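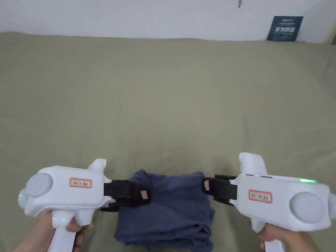

Folded navy cloth on an olive-beige sheet.

Tundard Fitted Sheet, Queen
Flinder calls this sheet "hotel grade," a term with no agreed meaning. Thread count is listed as 200, which we can believe. The corners are said to hold on mattresses up to 17 inches deep. We'd want to see that. 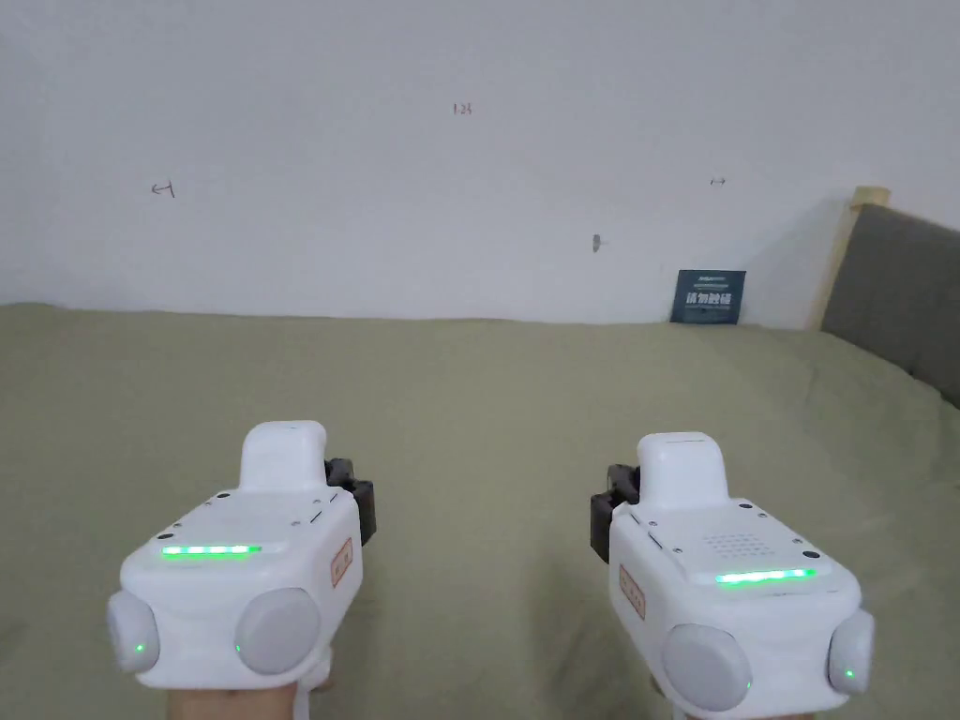

Bongani Moodley writes that his popped off at 11 inches, twice in February.

Flinder blames mattress toppers. Maybe so. The elastic carries a 20-wash guarantee, receipt required.
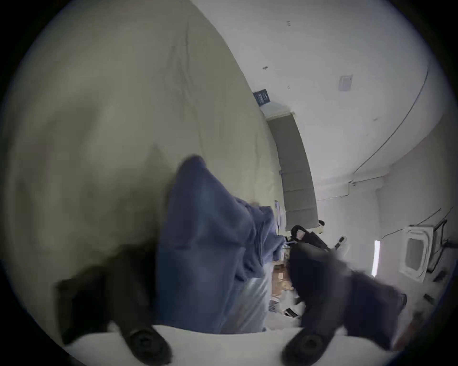

Does it shrink?
Flinder says only in a hot dryer, so dry it on low.

Returns: unopened packs only.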